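Search this guide Search Clear

Clurkivo Set-up Guide
Section 4: Lodging a complaint about police conduct

Last updated: January

I wrote this section after fumbling my own way through a complaint in Bellberg, so it covers the bits that tripped me up as well as the bits that went fine. You'll want Clurkivo installed and your account confirmed before you start (Section 2 if you haven't). Grab a cuppa and give yourself an evening.
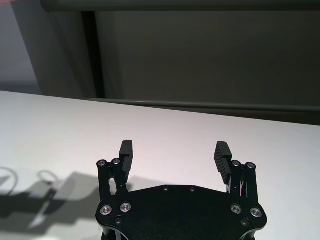
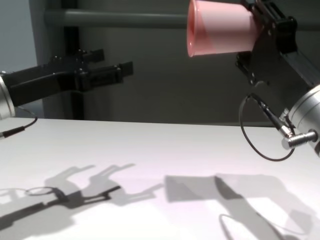

Two views of a black gripper at a white tabletop; the pink cup is in the second.

Before you start

Have your notes handy, plus any footage you took yourself. If you were given a card or a ticket with an officer's badge number on it, dig that out too. No badge number? You can still lodge. I didn't have one for the second officer and I just wrote down what I remembered of the uniform.

CAUTION: If you've been charged with anything over the same incident, talk to a lawyer before you type a word. What you put in a complaint can end up being read out in court, and Clurkivo has no way of pulling it back for you.

Setting up the complaint

1. Open Clurkivo and choose New Matter, then Police Conduct. There's a very similar button called Police Contact, which is for lost property and noise and that sort of thing. I picked the wrong one twice!

2. Pick the police service. Start typing the town and wait for the list to catch up (it's slow on a phone). For Bellberg, choose Bellberg Local and not Bellberg Transit, unless it happened on a train or a platform.

3. Give the matter a short title you'll recognise later. Mine was "Hughes Street, traffic stop". Plain is good, as the title is visible to the person who gets the file.

4. Enter the date, time and place. If you're fuzzy on the time, tick Approximate and give a window. Don't guess at a precise minute, or you may be asked to explain it when their logs say something else.

5. Write your account in the big box. You get 4,000 characters, spaces included, and the box simply stops taking text when you hit the limit. My first go came to 3,349 and I thought that was long, but the intake people didn't seem to mind.

NOTE: The page logs you out after 15 minutes without a click, and typing doesn't count as a click. Write your account in something else and paste it in.

6. Add attachments. Video has to go up through the Mireck uploader, a separate window that pops up behind the one you're in. If nothing seems to be happening, go looking for it.

7. Choose how you'd like to be contacted. I went with mail the first time and email the second, and email was a lot less bother.

8. Tick the declaration, hit Preview, and read the whole thing through. Then read it again with the sound of your own temper turned down a bit. I took out two adjectives and one swear word.

9. Press Lodge. Write down the reference number on the next screen, or take a screenshot.

CAUTION: Keep the original of any video on the phone or camera that recorded it. The Mireck uploader makes a smaller copy, and you may be asked for the full one.

If you posted about it online

Plenty of people put their clip up on social media first, and that doesn't stop you from lodging. There's a box under step 6 for the link. Fill it in, even if you've since taken the post down, and say so in the comments field.

Changing something after you've lodged

Open the matter, choose Add Statement, and write what's different. You can't edit the original. Statements added on a Wednesday evening may not show until the next morning, as that's when the site has its maintenance. Withdrawing is a separate form, covered in Section 5.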